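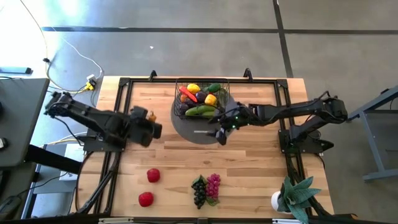

Fruit and veg task, left gripper holding a small orange piece over the table, basket on the gray platform

Two-arm policy got worse after I added more demos?

Posted by farkwood_bench, Wednesday, July 26, 2023

Hi all, hoping somebody has been through this. I'm training an imitation policy on a two-arm tabletop setup, and the task is sorting plastic produce with a wire basket (peppers, cucumbers, apples, grapes, the usual toy kitchen stuff). I started with 500 teleoperated demos and the thing was pretty decent! Then I spent most of May collecting more, got to 1000, retrained from scratch with the same settings, and now it does this maddening hover. The gripper goes out over the wood, hangs there like it's thinking, drifts a little, and sometimes goes back the way it came.

Training loss looks fine. Validation loss is even a bit lower than before. I run 30 rollouts per checkpoint and the new one loses to the old one every time, on the same start layouts. Same cameras, same control rate. The policy predicts chunks of actions and I run each chunk to the end before asking for a new one.

The only thing I can think of is that the second batch was collected by different people. In the first batch it was all me. Would that really do it? I figured more variety was supposed to help.

----

dranari_lab

Yep, that would do it, and I've been bitten by exactly this. When it was only you, you probably had a habit you never noticed, like always clearing the left side first. Now you've got 4 people with 4 habits, and from the same starting view one goes for the apples and another goes for the grapes. If your policy head is plain regression it'll happily split the difference, and the middle of two good reaches is a spot over bare wood. Sounds a lot like your hover.

What I'd try, in this order:

Train on only the second batch, 500 against 500. If that one hovers too, you know it's the data and you can quit blaming the optimizer.

Plot the first two seconds of gripper position for demos with similar layouts, colored by operator. If you see separate bundles, there you go.

Then either switch to a head that can represent more than one choice (diffusion worked for us on the Nondatum arms) or write down a picking order and have everyone stick to it. We did the second one first, it's cheap.

Also go look for pauses! New operators stop and think a lot, and the policy learns to stop and think too. I trim anything where both arms are still for more than a second.

And don't trust validation loss on this kind of thing. Ours barely moved between our best and worst checkpoints.

----

frimpong77

did you try a bigger model? mine got better when i went bigger. different task though, it was folding towels

----

farkwood_bench

Plotted it last night and oh boy, two very clear bundles, one of them is me. Tons of pauses in the new batch too. Trimming those now and retraining before I touch the head. Will post the rollout numbers under this when they're in.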